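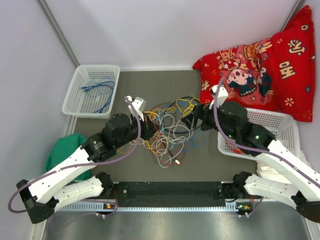
Jatedano地区足球联合会通讯 赛事版

青年杯赛新赛季竞赛办法调整及有关事项说明

七月 文/Rima Rawashdeh（竞赛部）

打印本文 | 通过电子邮件发送

新赛季Jatedano地区青年杯赛的报名工作已告结束，共有16支球队通过资格审核，登记球员355名。参赛球队来自Jatedano本市以及Bilon、Geagea、Plollden三地。经联合会理事会审议，本届赛事在赛制、替补名额、延期比赛处理、裁判员派遣和球员医疗准备等方面作出若干调整。现将主要内容刊登如下，请各俱乐部领队、教练员及监护人仔细阅读。正式文本以竞赛部发至各俱乐部的《竞赛规程》为准，本文与规程如有出入，应依照规程执行。

一、赛制

上届赛事采用单场淘汰制，首轮失利的球队整个秋季只踢了一场杯赛。赛季结束后，竞赛部收到多家俱乐部的书面意见，认为这一安排对路途较远的球队尤其不利。Geagea的两支球队上届均在首轮客场出局，家长往返一日，孩子们上场时间有限，意见较为集中。

本届赛事改为小组赛加淘汰赛。全部球队分为四个小组，每组四队，组内进行单循环比赛，小组前两名进入淘汰赛阶段。淘汰赛阶段仍为单场决胜，常规时间打平的，不再进行加时赛，直接以互踢罚球点球的方式决定胜负。取消加时赛的考虑在于青少年球员的体能负荷，此前各队队医和体能教练对此已有共识。

小组赛积分相同的球队，依次比较相互间胜负关系、相互间净胜球、小组总净胜球、小组总进球数。仍无法区分的，比较公平竞赛积分，即黄牌、红牌累计扣分较少者名次列前。上届规程曾将公平竞赛积分排在总进球数之前，在实际操作中引起过争议，本届予以更正。

抽签分组时，同一俱乐部的一队与二队须分在不同小组。上届四强球队列为种子队，分别进入四个小组。其余球队不再按地域划分档次。

二、比赛场地与开球时间

小组赛原则上安排在周末上午进行，各组比赛由组内球队轮流承办。承办俱乐部应当保证场地划线清晰，角旗、球门网完好，并为客队和裁判员分别提供更衣室。场地条件达不到要求的，应在赛前一周告知竞赛部，由竞赛部协调更换场地，主客队身份不变。

Plollden市立球场的草皮正在更换，预计在淘汰赛开始之前恢复使用。在此期间，Plollden两家俱乐部承办的比赛移至Bilon河滨球场进行。河滨球场停车位紧张，请客队尽量集体乘车前往，大巴可在球场东门外临时停靠，乘客下车后即应驶离。球场西侧的小路属于居民区通道，比赛日请勿占用。

开球时间一经公布，非经双方俱乐部书面同意并报竞赛部备案，任何一方不得单独变更。近两个赛季，个别球队在比赛前夜以电话方式临时商定推迟开球，裁判员到场后方才得知，此类做法今后按违反规程处理。

三、换人与球员名单

每场比赛的替补席名额较上届增加2人，换人时机仍限于三次，中场休息换人不占用次数。规程继续允许教练员在小组赛中使用返场换人，即被换下的球员可以再次上场，但同一名球员只能返场一次。进入淘汰赛后，返场换人停止适用，被换下的球员不得再次参加该场比赛。

教练员培训部的同事在征求意见时提出，返场换人对年龄较小、身体发育较晚的球员帮助很大。部分球队过去倾向于让主力踢满全场，替补球员即便随队出征，往往也只在比分已定时获得几分钟时间。竞赛部希望各队教练能够利用好小组赛阶段，使登记在册的球员都有完整的出场经历。

球员名单须在开球前一小时提交给比赛监督。名单应填写球员姓名、注册编号和球衣号码，守门员与队长须单独注明。名单提交后如在热身中有球员受伤，可以由替补名单内的球员顶替首发，不计入换人次数；替补席因此出现的空缺不再补入他人。 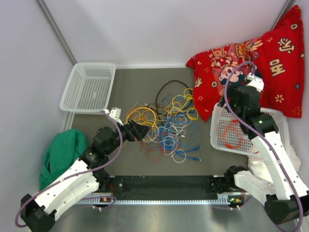
关于球衣号码，本届仍实行赛季固定号码制度。小组赛首轮开始后，球员号码不得更改。守门员应准备两种颜色的比赛服，并与双方场上球员及裁判员服装有明显区别。主队与客队服装颜色相近时，由客队更换。

四、延期、中断与弃权

因天气或场地原因不能进行的比赛，由当值裁判员到场检查后作出决定，承办俱乐部不得自行宣布取消。天气预报显示恶劣天气可能性较大的，竞赛部可在前一日下午提前宣布延期，以免客队空跑。延期比赛一般安排在其后的第一个星期二晚间进行，没有照明设备的球场由竞赛部另行指定场地。

比赛中途因雷电停止的，全体人员应立即离开场地，进入室内或车内等候。等候时间由裁判员掌握。恢复比赛时，从中断时刻继续进行，比分、红黄牌和已用换人均予保留。当日无法恢复的，若比赛已进入下半时后段且双方俱乐部同意，可以以中断时的比分为最终结果，否则择日补完剩余时间，不再重赛。

无正当理由弃权的球队，该场比赛判为负，并须缴纳200元的裁判员及场地补偿费用，该费用由竞赛部转付承办俱乐部和当值裁判员。小组赛中再次弃权的，取消其本届剩余比赛资格，已进行的比赛成绩全部作废。球队因交通事故、道路封闭等原因迟到的，应尽快电话通知比赛监督，监督可视情况推迟开球。

五、裁判员派遣

裁判部负责人Majdi Obeidat就本届赛事的裁判员安排作了说明。小组赛阶段，每场比赛派遣一名主裁判员和两名助理裁判员，其中至少一名助理裁判员从本地区青年裁判员培训班结业学员中选派。比赛监督同时承担对青年裁判员的观察和指导工作，赛后填写评估表，并在更衣室内与其单独交换意见。

Obeidat在说明中特别提到赛场言行问题。他表示：“担任助理裁判的年轻人有些还在念中学，年龄和场上球员相差无几。他们会有看错的时候，教练席可以在赛后通过监督反映，场边的喊叫对判罚没有任何帮助，只会让他们下个周末不愿再来。”上赛季培训班结业学员中，已有数人因类似原因退出执裁工作，裁判部对此深感惋惜。

据此，规程新增了关于技术区域的条款。每队只允许一名人员在技术区域内站立指挥，其他官员和替补球员应在替补席就座。观众一律在边线护栏以外观赛，承办俱乐部应安排专人维持秩序。教练员被出示红牌后应离开场地，不得在看台上继续指挥，亦不得通过他人传递指令。家长辱骂裁判员的，比赛监督可要求其离场，情节严重的，由联合会对其所属俱乐部予以警告。

对判罚结果提出申诉的，仅限于规则适用错误和球员资格问题，应由领队在赛后两个工作日内以书面形式提交。越位、犯规与否等事实判断不在受理之列。

六、医疗准备

承办俱乐部应在场地旁配备急救箱和冰袋，并指定一名受过急救培训的人员全程在场。自动体外除颤器的存放位置应在赛前告知两队领队和裁判员。Bilon河滨球场的除颤器设于主看台一层入口处；Jatedano体育公园的除颤器近期由管理用房移至更衣室走廊，请常来此处比赛的球队留意。

球员头部受到撞击后，凡出现头晕、恶心、反应迟缓或记忆不清等情形，应立即离场，当日不得再次上场，无论其本人如何表示。因疑似脑震荡离场的球员可由替补球员替换，不占用换人次数。该球员重新参加训练和比赛前，应取得医生书面同意，由领队报竞赛部存档。对于带伤急于复出的球员，请教练和监护人多加劝阻。

炎热天气下，裁判员可在上下半时各安排一次补水暂停，时间不计入比赛时间。各队应自备饮用水，承办俱乐部的饮水点仅作补充。

七、球员资格与转会

球员只能代表一家俱乐部参加本届杯赛。一队与二队均参赛的俱乐部，球员在小组赛期间不得在两队之间调动；若其中一队在小组赛后出局，该队球员也不得补入另一队的淘汰赛名单。此条上届曾有过宽松解释，本届不再沿用。

暑期转会的球员，注册手续应在抽签前办结。尚有少数球员的监护人同意书未附签名，竞赛部已分别通知所属俱乐部，请尽快补交。逾期未补的，该球员在手续完备以前不得上场，违规使用的，该场比赛按弃权处理。

八、抽签及后续安排

分组抽签将于本月在Jatedano体育公园会议室举行，晚七时开始，各俱乐部可派一名代表出席。抽签结果当晚在联合会网站公布，完整赛程随后发送至各领队邮箱。领队邮箱有变更的，请在抽签之前告知竞赛部，上届有球队因使用旧邮箱而错过赛程通知，给对手和裁判员均造成不便。

抽签结束后将召开领队会议，逐条讲解规程中的改动，重点为积分相同时的排名办法和返场换人的登记方式。换人登记卡的样式有所改变，正反两面均须填写，会上将发放样张。不能到会的领队可向竞赛部索取会议材料。

决赛地点尚未确定，Geagea和Plollden均已提交承办意向，竞赛部将在小组赛结束前实地查看两地球场后作出决定。

打印本文 | 通过电子邮件发送

读者留言（4）

边后卫老陈：
取消加时赛我赞成。去年半决赛踢到最后，两边都有孩子抽筋躺在地上，看着心疼。不过点球还是希望平时训练里多练练，我们队去年那几个罚得实在没法看。

Geagea家长：
小组赛至少能踢三场，比去年强多了。想问一下，延期的比赛放在星期二晚上，第二天孩子要上课，从Plollden回来到家已经很晚，开球时间能否尽量早一些？

竞赛部回复 Geagea家长：
您好。延期比赛的开球时间会结合客队路程安排，距离较远的场次优先使用较早时段。如有具体困难，请由贵队领队统一反映。

左脚门将：
守门员要两种颜色的比赛服，长袖短袖算不算两套？我们俱乐部发的两件都是绿的，只是袖子不一样。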